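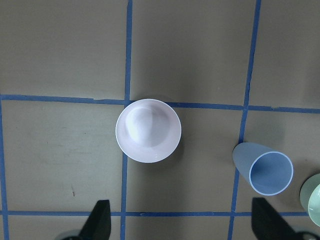 Operators wanted for gripper comparison, paid, no heroics

Hamance is looking for 16 people to spend a shift or two driving a robot arm at our bench in the Nendent building. We have two sets of fingers, two controllers and a long-running office argument about which combination is least annoying. We would like to settle it with data, or at least with other people's complaints.

The work: you sit down, you pick up a cup or a bowl, you put it in the square of the grid you were told to put it in. Then you do it again. Over the whole study we need 1,000 picks, and a fair share of them will be yours. Dropped cups count as results, so please don't hide them.

You'll use the Gevport controller for one half of the session and the Tian for the other. We won't say which one we like. Meifang has been asked to keep her face neutral.

Who we want

People with normal hand use, left-handers very much included. No robotics background needed. If you have driven arms for a living, tell us, and we'll put you in the separate expert group, where the chairs are the same. You should be 18 or over and able to stay patient with a machine for almost 16 minutes at a stretch, which is how long each block runs before we make you take a break.

Who we don't want

Anyone who helped design either controller. You know who you are, and so does the sign-in sheet.

What you get

A flat fee per session, paid the same week, plus lunch if yours runs over noon. Lunch is sandwiches. You also fill in a form after every block, including a box marked "other remarks" that we do read. The wrist camera records the table and the fingers the whole time, and the forms are stored under a number.

To apply

Write to Xiaoqing Xie at Hamance by 11th March with your usual free hours and which hand you write with. Sessions run through April. The first 10 people to confirm get their pick of the time slots, and everyone else gets mornings.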